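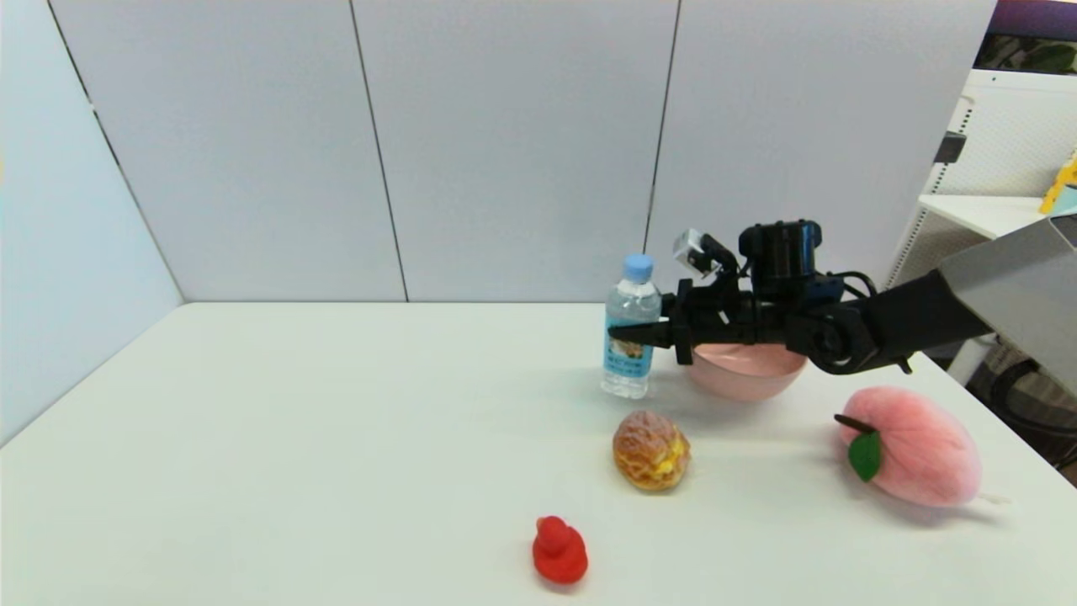 Right arm coming in on the bottle, with the bowl, toy bread, duck and peach on the table.

Home Guides Team pages Drollivari Contact

Setting Up and Recording a Two-Arm Tabletop Session

2020-09-27 | By the Istetti Robotics Club, Borkbridge
8 min read

These are the steps we use for practice sessions on the tabletop event at Drollivari. They assume your arms are mounted, powered and already pass the self-check. If they don't, go through the arm bring-up guide first and come back. Everything below can be done by two students, one at the controls and one at the table.

What you need

Both arms with grippers and wrist cameras fitted, the head camera, a clear white table against plain panels, and the object set. Ours is a water bottle with a screw cap, a plastic bowl, a rubber duck, a plush peach and a toy bread roll. Any set will do for practice as long as it has at least one tall hard thing, one soft thing and one open container. Keep the same set for the whole session.

You also need a laptop with the Nomura logger installed and a free drive. A full session fills more space than people expect, so check before you start.

Step 1. Check the cameras

Open all three camera views side by side. In each wrist view both fingers should be visible, coming up from the bottom. If one finger is mostly missing, the bracket has slipped and needs to be turned back and tightened. In the head view you should have the table from the near edge to the back wall.

Wipe the lenses with a dry cloth. Lock exposure on all three. Auto exposure drifts on a white table, and the drift shows up later as a brightness jump in the middle of a run.

Step 2. Place the objects

Put the tall object toward the back and the small ones toward the front. Leave enough space around each one for an open gripper to come down without touching its neighbor. The container goes where either arm can reach it. Turn the bottle label a different way every few runs.

Write the layout number on the run sheet. We use 12 layouts and rotate through them. A quick pencil sketch is fine for this.

Step 3. Slow approach

Set the speed limit to one quarter. Bring one arm in with its gripper open and stop just short of the bottle. Look at both wrist views before closing. The arm that isn't working should be parked open, pointing down at its own part of the table, and should stay there for the whole run. The operator calls out "closing" before the fingers move.

Close slowly. A thin plastic bottle gives under pressure, and if you squeeze it hard with the cap on, it can pop sideways. Start at the lowest force setting and go up one notch at a time until it holds. Write the number down. 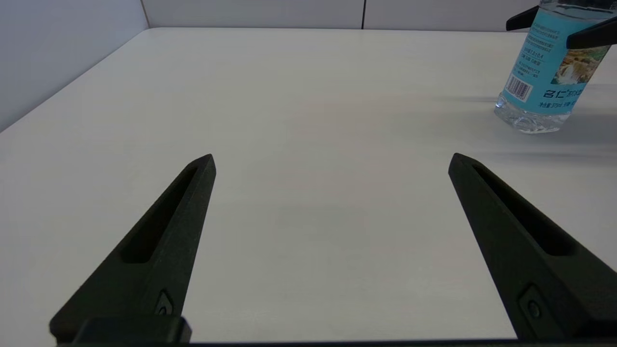 One reader wrote in about the August version of this guide to say that their team skips the force notches: "We go straight to the middle setting and have only lost one bottle, but the peach comes out dented and slides the next time." That matches what we have had with soft objects. If you are short on time, set the force once for the bottle and once for the peach and leave the rest of the set on the peach setting.

Step 4. Practice the open gripper move

New operators tend to drive straight at the object. Have them do this first with no grasp at all. Open the gripper fully, move until the target is between the fingers in the wrist view, hold for a count of three, and back out the same way. Do it for every object on the table, in any order. It is dull, and it cuts down on knocked-over bottles a lot.

The plush peach is a good one to begin with, as it doesn't roll far and nothing breaks if you bump it. 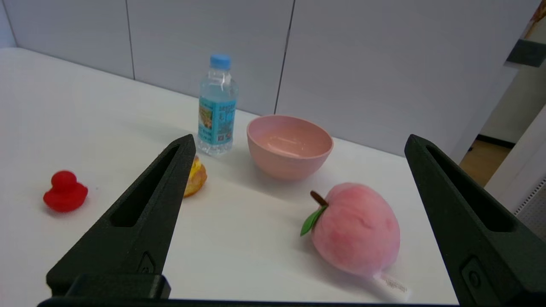
Once the operator can do all of them without touching anything, let them try closing on the peach, then the bread, then the duck. The duck is slippery and the head is a bad place to grab it. Go for the body. Leave the bottle for last.

Bowl grasps are scored separately at Drollivari. Practice them with one finger inside the rim and one outside.

Step 5. Record

Start the logger, wait for all three lights, and say the run number out loud. The table student lifts both hands clear before the operator moves. Each run is one task from start to finish. If something goes wrong, stop, mark the run as failed, and keep the file. Failed runs are useful when you go over the session.

We number runs straight through the season and don't reset. Our last session ended at run 3144. In a good afternoon a pair can record over 68 runs, with breaks. Swap operators every half hour.

Between runs, bring the arms back to the start pose with the grippers open and check that the area under each one is clear.
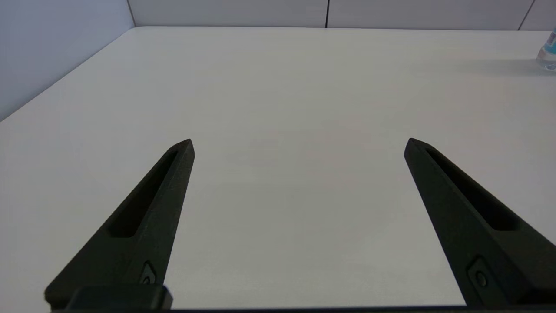 Step 6. Close out the session

Stop the logger before you power down the arms. If you do it the other way around, the last file may not close and you will lose it. Copy everything to the club drive and open three runs at random to make sure all the camera views play.

Then fill in the bottom of the run sheet:

- operator initials
- layouts used
- force settings for hard and soft objects
- any bracket you had to tighten
- runs marked failed

Park both arms, turn off the power at the strip, and put the objects back in their bin. Leave the bottle cap on.

Next guide: Handing an object from one arm to the other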